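Temps de lecture : 2 min

On cherche du monde pour l'équipe Kasero !

Salut ! Moi c'est Aksel Hviid, je suis en deuxième année de master et je coordonne Kasero, le projet étudiant de robotique chirurgicale de l'école. On prépare le concours Pralisis, catégorie suture, et il nous manque 4 personnes pour la rentrée. Si tu aimes bidouiller et que tu as la patience de refaire un nœud jusqu'à ce qu'il tienne, continue à lire.

L'épreuve, en gros : refermer une incision au fil noir avec un bras télécommandé, puis recommencer avec une partie des gestes en automatique. L'an dernier on s'est plantés sur la deuxième manche (le fil se coinçait, on a perdu un temps fou à le démêler), donc cette fois on veut s'y mettre tôt et enregistrer beaucoup plus d'essais. L'objectif, c'est 400 sutures d'ici janvier – oui, ça fait un paquet de nœuds. 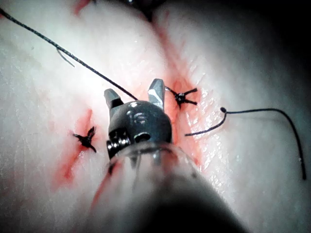 Côté profils, je suis assez ouvert. Il me faudrait 2 personnes à l'aise en Python pour trier les enregistrements et entraîner les modèles, quelqu'un en mécanique pour les mâchoires et le poignet, et quelqu'un qui vienne de médecine ou de véto, parce que nos profs de suture, pour l'instant, ce sont surtout des vidéos... Pas besoin d'avoir déjà touché à un robot, on forme tout le monde pendant les premières séances.

On se retrouve le jeudi soir à l'atelier Pillay, au sous-sol, de 18 h à 21 h. En période de concours ça déborde un peu sur le samedi, autant le savoir. C'est bénévole, mais le projet peut valider l'UE libre, et le déplacement pour la finale est pris en charge à 100 %.

Une précision quand même : on travaille sur du tissu, il y a du rouge, des aiguilles et des gants. Si ça te met mal à l'aise, dis-le-moi, il y a largement de quoi faire derrière un écran.

Pour candidater, pas de CV ! Envoie-moi trois lignes sur toi et un truc que tu as fabriqué ou réparé, sur la messagerie Uvisach (canal Kasero) ou directement à l'atelier. Je réponds à tout le monde, parfois tard le soir – désolé d'avance.

Aksel

Ce site utilise des cookies pour mesurer son audience. Accepter | Refuser | Paramétrer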